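Gripper kit budget, gallery page

Quick page for whoever is signing off on the new kit. Pics first, spreadsheet later. We have 10 hand-held grippers now and the ask is 15 more, plus spare finger pads. Zerico quoted first, Costache came in lower but with a longer wait. Wesgate only wants to rent. Deadline for numbers is end of June so please read teh notes.

Snack packing. Two grippers on one foil pouch, green box behind. Crinkly stuff like this is what we need the pads for, so pads get their own line in the budget. 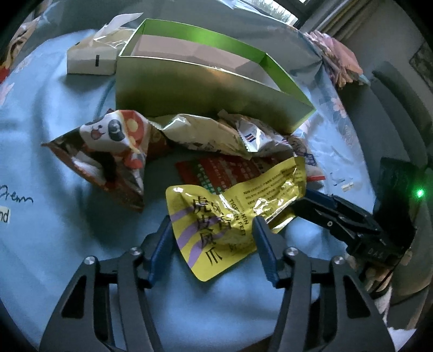

Parveen Orakzai: Can we split the order? Take 46 pads now and leave the extra grippers until the Tindik quote is in. I don't want to sign for both and then find out the pads don't fit the newer model.

Fair. Asked Tindik about fit, no answer yet. Splitting costs us one more shipping charge, still cheaper than a box of wrong pads. Shoaib Lodhi has the old invoices if anyone wants to compare.

Also need a line for props. Snacks, gift boxes, sheets. Small money but it adds up and last time it all went on somebodys own card. Put down 53 dollars a month for now. 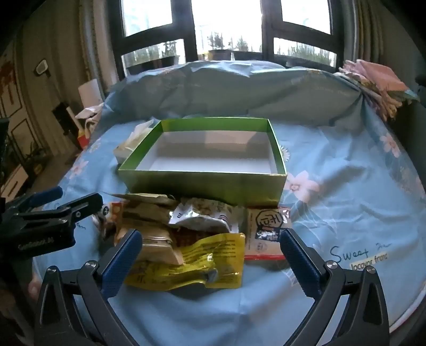
Open green box, snacks piled in front, gripper pads on both sides of the pile. Props line and pads line both apply.

Still to come: charger prices, carry cases, Costache warranty terms. Send changes before 4 pm or they go in the next round.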